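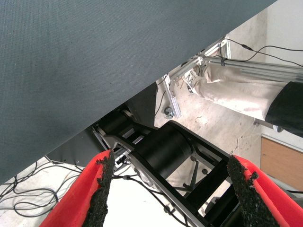

Figure 1. View from the wrist camera with the gripper open. The black granular pads line the inner sides of the two red fingers.

Student Projects > Mechatronics > Final Reports

Print this page | E-mail this page

Low-Cost Gripper Fingers for a Shared Workshop Arm
Final report, submitted 4 August 2023

1. Background

The work was done at Hikedley, a shared workshop that rents bench space by the month. Our team of four joined in May and was given a corner of the ground floor. The goal was to design and fit a two-finger gripper that could pick up small household items, using parts we could print or buy locally. We named the gripper Sultine so that the files would be easy to find on the workshop drive.

We did not set out to build a complete arm. The arm joints and the controller board were taken over from an earlier student project, Hernex, and we changed as little of them as we could. Most of this report covers the fingers, the pads and the wrist camera.

2. Fingers

The fingers are printed in red plastic and curve inward toward the tips. Our first version had straight fingers. They closed well on boxes but pushed round objects forward and out of the grip. Adding the curve fixed most of that. It also made the parts harder to print, and we lost several prints to lifting at the corners before we turned them on their sides.

Each finger is held by two screws. The screw holes on the first set were too close to the edge and cracked when tightened. We moved them inward and made the wall thicker at the base. The final set has not cracked so far.

3. Grip pads

Bare plastic was too slippery for glass and for anything with a polished surface. We tried rubber sheet, adhesive tape and a coarse black padding sold under the name Ebihara. The coarse padding held best. Its weak point is wear. The surface is crumbly and the edges turn ragged, so we treat the pads as a part to be replaced and keep spare strips cut to length.

Gluing needs care. If glue soaks into the pad it hardens and the grip gets worse. A thin layer on the finger, left to go tacky before the pad is pressed on, gave good results. The pads should be clamped for 60 minutes and left overnight before use.

4. Wrist camera

The camera is small and sits at the wrist, looking out past the fingers. We placed it so that both pads stay in view when the gripper is open. This means the fingers take up a good part of the lower image, which we accepted. A higher mount gave a clearer view of the table but lost sight of the pads at close range, where we most needed them.

Lighting was a recurring problem. The floor in our corner is pale and reflects strongly when the overhead lights are on, while the areas under the arm stay dark. Fixed exposure helped more than any change we made in software.

5. Wiring

Cable routing took more time than planned. The cables have to be long enough for the full motion of the arm, and the extra length ends up on the floor when the arm is folded. We tied the runs that we could. The rest still needs a proper guide, and we recommend that the next team start with this. Labels at both ends of every cable would also save time. We added ours late and had to trace several by hand.

6. Testing

We ran 2422 grasp attempts over the course of the project, spread across a mug, a tape roll, a plastic bottle and a folded cloth. Results were logged in a spreadsheet with the pad type and the date of the last pad change. The tape roll was the easiest. The folded cloth was the hardest, as the fingers often closed on only the top layer and the rest slid out. The bottle was reliable when full and less so when empty.

Failures became more frequent as the pads wore down. We did not measure pad thickness at the start, so we can't give a good figure for when to change them. Measuring before each session would be a simple improvement.

7. Remaining work

The finger mount should be changed so that a finger can be swapped without removing the camera. The cable guide mentioned in section 5 is still open. The print files, the test log and the parts list are in the project folder on the workshop drive, and the second printed set of fingers is in the drawer under the bench.

Filed under: Robotics, 3D Printing, Workshop Builds

Contact | © 2023 Hikedley Student Projects | Back to top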